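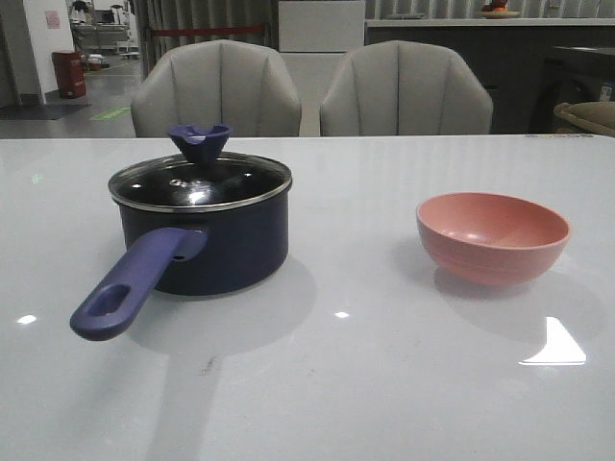

공유주방 말라르(Malar) 식기 소개

말라르 공유주방 2호실에서 빌려 쓰실 수 있는 식기와 집기를 모아 둔 페이지입니다. 예약 전에 어떤 물건이 있는지 묻는 분이 많아 10월에 목록을 다시 정리했습니다. 사진은 실내에서 찍었고, 화면에 따라 색이 조금 다르게 보일 수 있습니다. 목록에 없는 물건은 직접 가져오셔야 합니다.

작은 냄비
남색 몸체에 보라색 긴 손잡이가 달린 편수 냄비입니다. 손잡이 끝에 타원형 구멍이 있어 고리에 걸 수 있습니다. 소스를 데우거나 달걀을 삶을 때, 1~2인분 국을 끓일 때 쓰시면 됩니다.

냄비 뚜껑
금속 테두리를 두른 유리 뚜껑입니다. 위에 깔때기 모양의 보라색 꼭지가 달려 있습니다. 설거지 후에는 꼭지 안쪽까지 물기를 닦아 주세요. 뚜껑은 냄비와 따로 보관하지 않습니다.

연어색 볼
무광 볼입니다. 안쪽과 바깥쪽에 가는 가로결이 있습니다. 샐러드를 담거나 반죽을 조금 섞을 때 많이들 쓰십니다. 결 사이에 양념이 남기 쉬우니 부드러운 솔로 씻어 주세요. 철 수세미는 쓰지 않습니다.

흰 테이블
상판은 광택이 있는 흰색입니다. 조명이 그대로 비치는 편이라 음식 사진을 찍을 분은 천이나 종이를 한 장 깔고 쓰시는 것이 좋습니다. 뜨거운 냄비는 꼭 받침 위에 올려 주세요. 받침은 싱크대 옆 두 번째 서랍에 있습니다. 얼룩은 중성세제를 묻힌 행주로 닦고 마른행주로 한 번 더 닦습니다.

의자
등받이가 둥글고 세로로 골이 잡힌 연회색 쿠션 의자입니다. 국물이나 기름이 묻으면 문지르지 말고 키친타월로 눌러 닦은 뒤 관리자에게 알려 주세요. 의자는 2호실 밖으로 가지고 나가실 수 없습니다.

커튼
회색 주름 커튼입니다. 커튼 쪽 공간은 대여 범위에 들어가지 않으니 짐을 두지 말아 주세요.

이용 안내
집기 사용료는 대관료에 포함되어 있습니다. 퇴실 전에 냄비와 볼을 씻어 건조대에 엎어 두시면 됩니다. 파손된 물건이 있으면 그날 안에 연락 주세요. 같은 제품을 구하기 어려운 경우에는 비슷한 크기의 물건으로 바꿔 놓습니다. 단체 예약은 최대 13명까지 받습니다. 인원이 많으면 개인 접시와 수저는 따로 준비해 주셔야 합니다. 정리 시간은 퇴실 전 20분이며 이용 시간 안에 들어갑니다.

집기 문의: Lizeth Betancur
예약 및 단체 문의: Kevin Sotelo

1호실 집기 목록은 준비 중입니다.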